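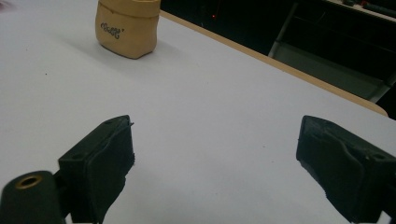 4 min read

4. Setting up the hand-held gripper pair

This section is for the Irkum hand-held grippers at the Fleltstead table. It supposes that the table is already leveled and that section 3 is finished. Please do the steps in the order given. Last revised 2023-07-29.

4.1 Checking the fingers

1. Disconnect both gripper cables before you touch the fingers.
2. Open each gripper fully and look at the inner pads. A rough edge is permitted. A pad that moves under your thumb must be changed (see 4.4).
3. Tighten the finger screws by hand, first the left gripper and then the right. Do not use the power driver.
4. Close and open each gripper 30 times. The movement should feel the same from the first time to the last.

Note: Pads are counted as used up after 2,000 closings, also when they still look good. Write the counter value in the log when you begin and when you stop.

Caution: Do not clean the pads with alcohol. The glue becomes soft and the pad slides off some days later.

4.2 Checking the view from the gripper

5. Connect the cables again and start the Ezeani viewer.
6. Hold one gripper low over the tabletop with the fingers open. Both fingertips must be seen, with clear table between them.
7. Put one small standing object and one lying object on the table. Move the gripper slowly toward the standing one, and stop before the fingers reach it.
8. Repeat with the other gripper.

If one finger takes much more of the view than the other, the camera bracket is turned. Loosen it, correct it and go back to step 6. 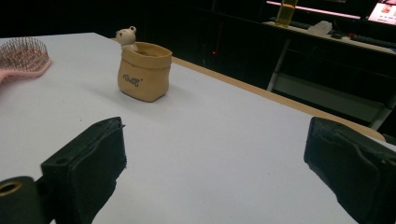 Mark Anthony Barredo asked if steps 6 to 8 can be left out when only the pads were changed. They can not. A new pad is thicker than an old one, and it changes how the fingers sit in the view.

4.3 Working with both hands

9. Stand at the middle of the near side of the table. Take one gripper in each hand, with the marker plate upward.
10. Let the cables hang down over the near edge. They should not lie on the work surface.
11. Take the lying object by its handle with one gripper. Keep the other gripper open and still.

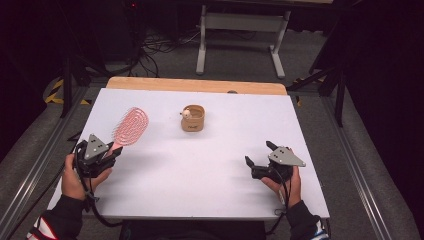
12. Lift the object, hold it while you count slowly to five, and put it down in the same place.
13. Change hands and do steps 11 and 12 again.
14. Look at the tracking file in the viewer. A good test has no gap in either marker plate. If there is a gap, wipe the plates with a dry cloth and repeat from step 9.

Caution: Keep your sleeves away from the marker plates — a covered plate gives a gap that looks like a cable fault.

4.4 Changing a pad

15. Pull the old pad off from the tip toward the base. Remove the glue with the plastic scraper.
16. Press a new Sevberg pad on the finger and leave the gripper closed overnight.
17. Set the counter to zero and begin again from step 1.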